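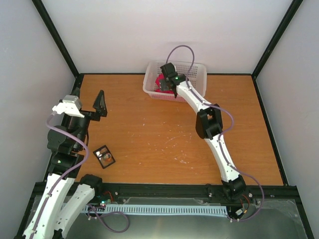 *Slide 6: plastic basket, whitish-pink, on a wooden top*

**Open with the smell of wet willow!** Pass the Brunell sampler round (two of them, start one each side).

- Baskets came before pots in lots of places. Pause here, people love this.
- Read the Győri quote slowly, it's gorgeous.
- Holes in the sides: air gets in, fruit keeps longer. Willow or plastic, same idea.
- Hubert Aebischer's rim trick → demo, 2 min, then questions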